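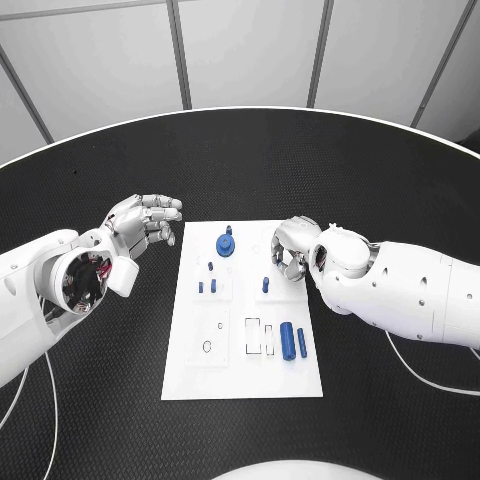 Thank you for stopping by! We get a good many messages asking much the same things about the Julov letter-writing evenings, so we've gathered the answers in one place. If yours isn't among them, do write to us (on paper if you can bear it, we love getting post) and we'll reply as soon as we're able.

## What happens at a letter-writing evening?

Rather little, I'm happy to say. We open the doors at 7, people settle themselves, and by the time the kettle has gone round most are writing. Some come with a pile of birthday cards to catch up on, some write to a sister in Canada, and a few spend the whole evening on one page. We finish at 9 and walk the post down to the box together if the weather is kind.

## Do I need to bring anything?

Just the addresses you want to write to. People forget them more than anything else, and it's a pity to go home with a lovely letter and an empty envelope. There is plain paper and a tray of pens, and you're welcome to both. If you have a favourite fountain pen, bring it along - but please fill it before you leave home, as we've had one or two mishaps with bottles of ink and the carpet still shows it.

## I haven't written a letter in years. How do I start?

Start with where you are and what you can hear, and let it wander from there. A letter doesn't need news in it. Some of the nicest ones I've ever had were mostly about soup. If you're really stuck, ask for the Sorberg cards, a little box of opening lines that we keep by the biscuits, and pick one without looking.

## My handwriting is dreadful. Does it matter?

Not a bit! Write slowly, leave a bit more room between the lines than you think you need, and your reader will manage. Lined sheets slipped underneath the page help a great deal.
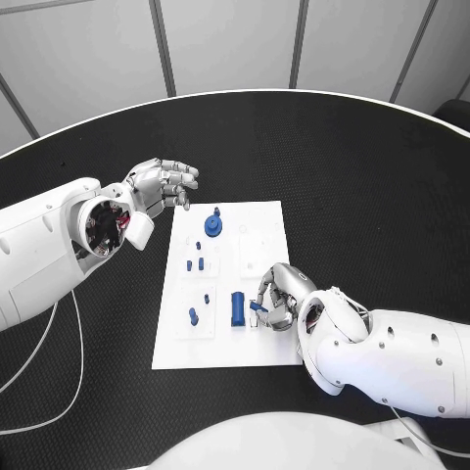 ## Can you find me a pen friend?

Yes, through our exchange with the Poto circle. Fill in the short form and we'll match you by interests and by how often you'd like to write. New pairs go out each October, and there are 26 places this year. Please be truthful about how often - a person who promises weekly and writes twice a year causes more sadness than you'd imagine.

## How many people come?

The room holds 55 and it's seldom full, so there's no need to book. The Kolář room upstairs is kept for anyone who likes complete silence, while downstairs there's a fair amount of murmuring.

## Is there a charge?

No, though there's a jar for stamps and we're grateful for whatever you can put in it. Foreign stamps off old envelopes are very welcome too.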